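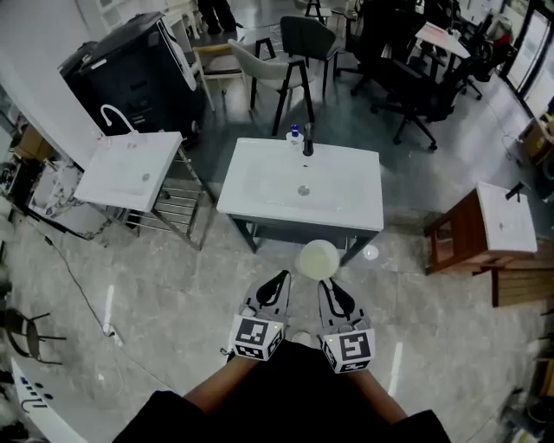

등유 선구매 계약, 지금 묶어 두는 게 나을까요?

생활·에너지 게시판 > 난방
2023년 10월 24일

글쓴이: 산중턱민박

안녕하세요, 눈팅만 하다가 처음 글 남겨요. 산 아래쪽에서 Vadotel이라는 작은 민박을 하고 있고요, 도시가스가 안 들어오는 동네라 난방이랑 온수를 전부 등유 보일러로 돌립니다. 보일러는 Danden 제품인데 전 주인이 쓰던 걸 그대로 물려받았어요. 아직 잘 돌아가긴 하는데 겨울만 되면 기름값 때문에 제가 잠을 못 잡니다 ㅠㅠ

제가 거래하는 곳은 Pacheco라는 동네 석유 판매소예요. 여태까지는 탱크 눈금 보고 전화하면 그날 시세대로 채워 주시고, 저는 그 자리에서 카드 긁고, 이게 다였거든요. 그런데 얼마 전에 사장님이 종이를 한 장 주시면서 올해부터 선구매를 받는다고 하시는 거예요. 리터당 1529원으로 내년 3월까지 단가를 고정해 주고, 대신 물량을 미리 정해서 대금을 2번에 나눠 내라는 내용이에요. 첫 번째는 계약할 때, 나머지는 첫 배달 받고 나서요.

처음엔 오, 좋다! 했죠. 뉴스만 틀면 산유국들이 감산을 한다, 전쟁 때문에 유가가 오른다, 이런 얘기잖아요. 재작년 겨울에 배달받을 때마다 단가가 달라져서 영수증 보고 식은땀 흘린 기억도 있고요. 그런데 집에 와서 남편이랑 얘기하다 보니 슬슬 찜찜해지더라고요. 남편은 유가가 내리면 우리만 바보 되는 거 아니냐고 하고, 저는 오르면 어쩔 거냐고 하고... 저녁 내내 그 얘기만 하다가 결론 없이 잤습니다.

걱정되는 걸 적어 보면 이래요. 일단 손님이 얼마나 올지를 모르니까 기름을 얼마나 쓸지도 잘 모르겠어요. 작년에는 연말에 방이 꽉 찼다가 설 지나고 뚝 끊겼거든요. 그리고 다 못 쓰면 남은 물량은 어떻게 되는지 종이에 안 적혀 있어요. 사장님은 그때 가서 얘기하면 된다고 하시는데 이게 또 돈 문제라서요. 마지막으로, 그럴 일은 없겠지만 혹시라도 판매소가 문을 닫으면 제가 미리 낸 돈은 어떻게 되나요?

옆 골짜기에 있는 Burbridge라는 펜션은 아예 히트펌프로 바꿨다고 하던데, 저희는 당장 그럴 목돈이 없어요. 올겨울은 무조건 등유로 나야 합니다. 그러니까 바꾸라는 조언 말고요(마음만 감사히 받을게요!) 이 계약을 할지 말지, 한다면 얼마나 할지 경험 있으신 분들 얘기를 듣고 싶어요. 유가가 앞으로 어떻게 될지 아시는 분 계시면 그것도 좀... ㅎㅎ

답변 기다릴게요. 계약서는 아직 서명 안 했고 사장님이 14일 안에만 답을 달라고 하셨어요.

Huia Prendergast

안녕하세요! 저는 한국 살면서 농가 주택에서 등유 때는 사람이고, 예전에 연료 구매 쪽 일을 좀 했어요. 선구매도 해 봤고 안 해 보기도 해서 길게 적어 볼게요. 커피 한 잔 가져오세요.

먼저 유가 전망부터 말씀드리면, 저는 모릅니다. 일할 때도 몰랐어요 ㅋㅋ 회의 때마다 다들 그래프를 들고 와서 오른다 내린다 했는데, 다음 분기에 다시 펼쳐 보면 민망한 그래프가 꼭 있었어요. 제 것도 포함해서요. 공급이 빠듯하다는 말이 맞아도 경기가 식으면 가격이 빠지고, 재고가 넉넉해도 어디서 사고가 나면 며칠 만에 튀어 오르고 그래요. 게다가 우리가 사는 건 원유가 아니라 등유잖아요. 원유값에 정제 마진 붙고, 환율 붙고, 세금 붙고, 배달비까지 붙어서 우리 집 탱크로 들어옵니다. 원유가 내렸다는 뉴스를 보고 판매소에 전화했는데 단가가 그대로여서 서운했던 적 있으시죠? 중간에 낀 게 많아서 그래요. 오를 때도 내릴 때도 시차가 있고요.

그래서 저는 선구매를 돈 버는 수단으로는 안 봐요. 보험으로 봅니다. 내가 견딜 수 있는 난방비를 미리 정해 놓고 그 값을 치르는 거죠. 민박이면 더 그래요. 숙박비는 예약받을 때 이미 정해지는데 기름값만 나중에 올라 버리면 그 차액이 고스란히 사장님 몫이 되니까요. 반대로 유가가 내려서 손해 본 기분이 드는 건, 자동차 보험 들어 놓고 사고 안 났다고 속상해하는 거랑 비슷하다고 생각해요. 물론 저도 속은 상합니다. 사람이니까요.

그럼 얼마나 묶을 거냐. 제일 먼저 할 일은 지난겨울 배달 영수증을 다 꺼내는 거예요. 카드로 내셨다니까 영수증이 없어도 카드 내역에 금액은 남아 있을 거고, Pacheco 쪽에도 배달 장부가 있을 테니 달라고 하세요. 거기서 보셔야 할 게 손님이 없어도 나가는 기름이에요. 동파 막으려고 돌리는 난방, 사장님네가 쓰는 온수, 공용 공간 난방 같은 거요. 손님이 하나도 없어도 이건 무조건 쓰잖아요. 저라면 그만큼만 고정 단가로 묶고, 손님 때문에 늘어나는 양은 그때그때 시세로 사겠어요. 그러면 오르면 절반쯤 다행이고 내리면 절반쯤 다행이에요. 부부 싸움도 절반으로 줄어요 ㅎㅎ

계약서는 지금 상태로는 서명하지 마세요. 사장님이 좋은 분인 거랑은 상관없어요. 남은 물량을 환불하는지 다음 겨울로 넘기는지, 넘긴다면 단가를 그대로 쳐 주는지 글로 적어 달라고 하세요. 배달비가 단가에 들어 있는지도요! 저는 이걸 안 물어봤다가 배달 올 때마다 따로 냈습니다. 또 시세가 고정 단가보다 내려갔을 때 싼 쪽으로 맞춰 주는 조항이 있는 곳도 봤는데, 이런 건 대개 처음 단가가 조금 비싸요. 물어봐서 손해 볼 건 없죠.

눈 와서 길 막혔을 때 배달 순서도 중요해요. 산 쪽이시면 더더욱요. 제가 예전에 계약했던 데는 단가는 참 좋았는데 정작 한파 때 차가 못 올라온다고 해서 전기장판으로 버텼어요. 기름값을 묶어 두면 뭐 하나요, 탱크에 기름이 없는데. 선구매 고객한테 먼저 오는지, 최소 배달량은 얼마인지 꼭 확인하세요.

판매소가 문 닫는 경우는, 선납한 돈은 보통 그냥 받을 돈이 되는 거라서 돌려받기가 쉽지 않을 수 있어요. 제가 법률가는 아니니 이건 지자체 소비 생활 상담 창구 같은 데 물어보시는 게 맞고요. 저라면 2번에 나눠 내는 걸 4번으로 쪼개 달라고 해 볼 것 같아요. 배달받을 때마다 그만큼씩 내는 식으로요. 한꺼번에 나가 있는 돈이 적을수록 잠이 잘 옵니다. 안 된다고 하시면 계약 물량을 줄이면 되고요.

아, 그리고 1529원이 싼지 비싼지는 동네마다 달라서 제가 말씀을 못 드려요. 같은 날에 근처 판매소 몇 군데 전화해서 배달 포함 단가를 물어보세요. 주유소 가서 통에 받아 오는 가격이랑 비교하시면 안 돼요. 그건 배달비가 빠진 가격이니까요.

기름냄새싫어요

저는 그냥 안 합니다. 작년에 비쌀 때 묶었다가 겨울 끝나고 보니까 시세로 산 옆집이 더 쌌어요. 그 뒤로 선구매 소리만 들어도 배가 아픕니다. 어차피 내년엔 기름값 내려요. 경기가 이런데 안 내리고 배기나요. 저라면 탱크 꽉 채워 놓고 버팁니다.

(탱크 큰 집 기준이에요. 작으면 모르겠네요)

보일러집막내

윗분은 좀 용감하시네요 ㅋㅋ 저는 유가는 하나도 모르고 보일러만 좀 압니다. 아버지 따라다니면서 이 일 배운 지 꽤 됐어요.

계약 얘기는 Huia님이 잘 써 주셨으니까 저는 기름 덜 쓰는 쪽만 보탤게요. 물량을 정하기 전에 보일러 청소부터 한번 받으세요. 전 주인이 쓰던 거라고 하셨는데 그동안 청소를 언제 했는지 아세요? 등유 보일러는 안에 그을음이 끼면 열이 물로 덜 가고 굴뚝으로 나가요. 같은 방을 데우는데 기름이 더 들어가는 거죠. 버너 노즐도 오래되면 분사가 고르지 않아서 냄새도 나고 소리도 달라지고요. 켤 때 퍽 하는 소리가 나거나 연통 쪽이 까맣게 묻어나면 미루지 말고 부르세요. 이건 돈도 돈이지만 안전 문제예요. 일산화탄소 경보기도 없으면 꼭 다시고요, 손님 자는 방 쪽까지요.

그리고 탱크 바닥에 물 고인 거 한번 보세요. 밖에 세워 둔 탱크는 여름 지나면서 결로로 물이 생기는데, 그게 겨울에 배관에서 얼면 기름이 잔뜩 있어도 보일러가 섭니다. 꼭 제일 추운 새벽에 서요. 그래서 저희 집 전화가 새벽에 울려요... 탱크 아래 드레인이랑 기름 필터만 미리 봐도 그런 전화가 많이 줄어요. 필터는 비싸지도 않아요.

빈방은 난방을 아예 끄지는 마시고 외출이나 제일 낮은 온도로 두세요. 껐다가 얼어 터지면 기름값이 문제가 아니게 됩니다. 배관에 보온재 삭은 데 있으면 그것도 갈아 주시고요. 온수 온도를 너무 높게 잡아 놓고 찬물 섞어 쓰는 집이 많은데, 그것도 조금만 내려 보세요. 대신 손님들이 한꺼번에 씻는 시간에 모자라지 않는지는 며칠 지켜보셔야 해요. 민박은 물 미지근하다는 후기가 제일 무섭잖아요.

Danden은 부품 나오는 모델이 있고 안 나오는 모델이 있어요. 옆면 명판에 모델명 적혀 있으니까 그거 적어서 청소 예약할 때 같이 알려 주세요. 기사님이 노즐을 맞춰서 들고 갈 수 있어요. 지금이 막 바빠지기 시작할 때라 전화는 빨리 하시는 게 좋습니다.

산중턱민박

와, 이렇게 길게 써 주실 줄 몰랐어요. 세 분 다 감사합니다!! 남편이랑 같이 읽었는데 저는 Huia님 글에 고개를 끄덕이고 남편은 기름냄새싫어요님 글에 고개를 끄덕이네요 ㅋㅋㅋ 저희 탱크는 작은 편이라 꽉 채워 놓고 버티기는 안 될 것 같아요.

카드 내역은 방금 뽑아 봤고, Pacheco 사장님께 장부도 부탁드렸더니 내일 찾아 주신대요. 나눠 내는 것도 슬쩍 여쭤봤는데 생각해 보겠다고 하셨어요. 배달비는 단가에 포함이라고 하시는데, 그것도 종이에 적어 주십사 했습니다. 보일러 청소는... 언제 했는지 정말 모르겠어요. 명판 사진 찍어서 바로 전화해 볼게요. 계약서 새로 받으면 여기에 댓글로 남기겠습니다.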